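Collecting Teleoperated Demonstrations for Desktop Computer Disassembly
Project report, Pronder student group
January 12, 2026

1. Background

Our project is part of a larger effort to teach a robot arm to take apart old desktop computers. The learning system is trained by imitation, so it needs many recordings of a person driving the arm through each task. Our job this semester was to produce those recordings and check them. We did not train the final model.

We limited ourselves to 3 tasks: pulling a drive carrier out of its bay, unplugging a cable from the motherboard, and lifting a loose cable out of the way. The Odden lab lent us the bench and the computers. Mevex, the recording program, was already in use there and we kept its default settings except for the episode length.

2. Recording procedure

Each operator practiced for one session before any data was kept. An episode starts with the gripper above the open case and ends when the operator presses the foot switch. The operator then marks the episode as success, failure or discard. We kept the failures in a separate folder in case they are useful later.

Between episodes a second person put the part back and turned or shifted the case a little. In December we noticed that most of our early episodes had the case in nearly the same spot, so we taped a grid on the bench and picked a square from a list before each one.
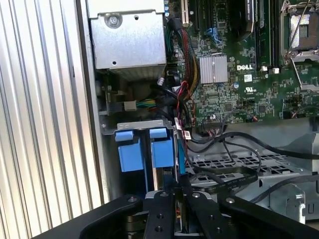

Figure 1. Wrist camera view with the gripper in a Dell desktop case. The two blue drive carrier handles are at lower left.

The wrist view turned out to be the most useful one for labeling. The blue handles are easy to find in it, but cables are harder. Several black ones lie across each other, and it is often unclear from a single image which one leads to which connector. For the cable tasks we wrote the label from the whole episode and went back through it frame by frame when two people disagreed.

3. Results

We ended with 946 usable episodes. Drive carriers make up the largest share and unplugging the smallest. Unplugging was slow to record, and small connectors were often hidden behind the fingers in the last moments before contact. We threw out one full day of recordings when we found that the wrist camera clock did not match the arm log.

All kept episodes were checked by 2 people using the Žukauskas checklist, which has 7 items. The item that failed most often was "target visible at start."

4. Remaining work

The unplugging set needs more episodes, and more kinds of cases. A second camera from the side would help with hidden connectors, but the mount we printed flexed too much to use. The files and the operator notes are on the lab drive under the project name.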